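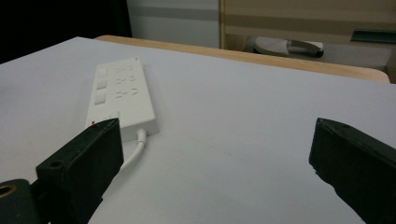

Skornton Community Fund > Grant updates > Skills and Learning

Since our last report to you in September, the evening sewing classes at Clallow have settled into a lovely rhythm, and I'm so pleased to be able to tell you that 103 people have now come through the door at least once, against the 100 we promised in our application. The second-hand machines have all been serviced, and we spent a little of the equipment line on white power strips, each with three rows of sockets and a column of square buttons down the side, so that the lamps and the iron no longer have to take turns (you may remember my grumbling about this in the spring!).

Panya Srithong has carried on with the beginners' group, who have moved from cushion covers to simple skirts, and the Admasu families have been generous with fabric once again. Spending stands a touch under budget, mostly on thread and needles, with £136 still unspent on pattern books. I would very much like to put £60 of that towards a buttonhole foot, if you are happy for us to do so, and keep the rest for the zips everybody keeps asking for.

The menders' table is slower going. We have had plenty of trousers brought in and rather fewer people willing to learn to hem them, so we shall try an earlier start after Christmas and let you know how we get on.

Posted 7 Nov 2021 | 2 comments | Back to top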